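# Before You Buy the Robot: Household Tips for People Who Like Gadgets and Also Like Money

Every November the same letter comes in, with different handwriting. Somebody has seen a machine pick up a sock, and somebody would like one, and could we please say which. We can't say which. We can say what to do with a tape measure and an envelope before the credit card comes out, and most of that applies whether you want a puck that vacuums, an arm for the workbench, or the full two-handed article that tidies a table while you watch it with a cup of coffee.

**Start with the chore.** Write down the one job you want gone. "Help around the house" doesn't count. "Put the kids' blocks in the bin after supper" counts. If you can't finish the sentence, put the money in a jar and come back when you can. Olaia Casado, who keeps the tool library where I borrow my clamps, had patrons fill out a card with the chore on it before they could try the little Gemau floor sweeper. Half the cards said "dusting." The Gemau doesn't dust. It has never claimed to dust.

**Time yourself doing it.** Use the kitchen timer, and do the job at your normal speed, grumbling included. My own table-clearing came to 17 minutes a day, of which a good part was reading the mail I was supposed to be clearing. A robot will save you the clearing. The mail you'll still read.

**Price the whole thing.** The sticker is the down payment. Get these on one sheet of paper before you talk to anyone with a lanyard:

- the machine
- the charger or dock, if sold separately (it's sold separately)
- a spare battery
- fingertips, pads, brushes, belts, whatever wears
- shipping both ways, for the day it goes in for repair
- any monthly fee, multiplied by the months you expect to keep it
- the furniture you'll have to move, replace or apologize to

When I did this for a secondhand Trondum bench arm, the arm was $1,000 and everything else kept arriving in small envelopes. Set aside another $200 for the first year and don't tell the arm.

**Clear the table first, then shop.** A plain table at a decent height, a container with a wide open top and a bit of room on either side will make a modest machine look clever. A crowded counter with a fruit bowl will make an expensive one look like my uncle. Try a week of living with the tidy version. Some households find that the tidy version was what they wanted, and that it costs the price of a basket.

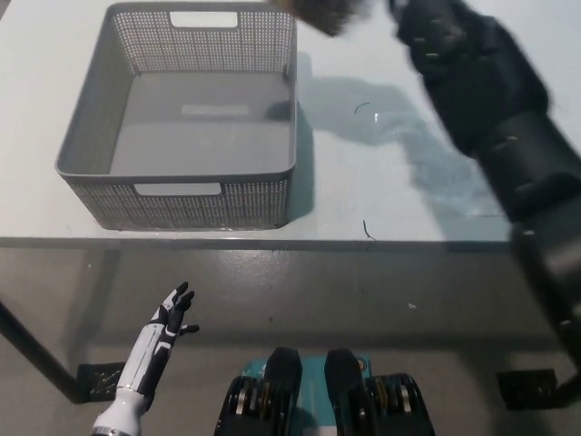 **Do I need to buy special bins for a robot to put things in?**

Start with the ones you own, so long as they're open on top, stiff enough to keep their shape and heavy enough to stay where you set them. Floppy fabric bins and anything with a snap lid should wait until you've seen the machine handle them in person. If you do end up buying, get two the same, and put the second one in the closet against the day the first one cracks.

**Measure the floor as well as the table.** Table legs stick out farther than you think, and so do their feet. Anything that rolls or stands needs space to turn around, and the dock needs an outlet that isn't already running the freezer. Chalk the footprint on the floor and walk around it for a few days. If you've tripped on the chalk, that's useful information.

**Ask for a demonstration with your stuff.** Bring a bag from home. Bring the soft thing, the slippery thing and the thing with the odd handle. Any salesman can show you a machine picking up the foam cube it was raised with. Magdy Ragab took a stuffed rabbit and a colander into the Segura showroom and was there until closing, and he says the colander was the better negotiator. Watch how long each pickup takes, and who has to step in when it goes wrong. If the person stepping in has an engineering degree, ask whether that person is included.

**Get the repair answer in writing.** The questions worth asking are short ones:

1. Who fixes it, and in what town?
2. Which parts can I put on myself?
3. How long will you keep selling those parts?
4. What does it still do if I stop paying the monthly fee?

Trodico's rental desk answered all four by return mail, and I've kept the letter because I'd like to believe it will happen again.

**Rent before you own.** Three weeks is a fair trial. The first week you'll show it to the neighbors, the second week you'll forget to charge it, and in the third you'll learn whether anybody in the house would miss it. Keep a pencil by the dock and write down every time you had to help. If helping it takes longer than the number on your kitchen timer, send it back with a nice note.

**Split it if you can.** Inmaculada Sotomayor and her sister went halves on a floor machine and trade it every other month. They have a written agreement about who buys the brushes. It runs longer than the lease on my first apartment.

**Wipe down the work surface.** Do it the night before, whatever you buy. Lint and threads get into wheels and finger joints, and cleaning out a joint with tweezers is a chore you didn't have last year. Keep the tweezers with the spare battery.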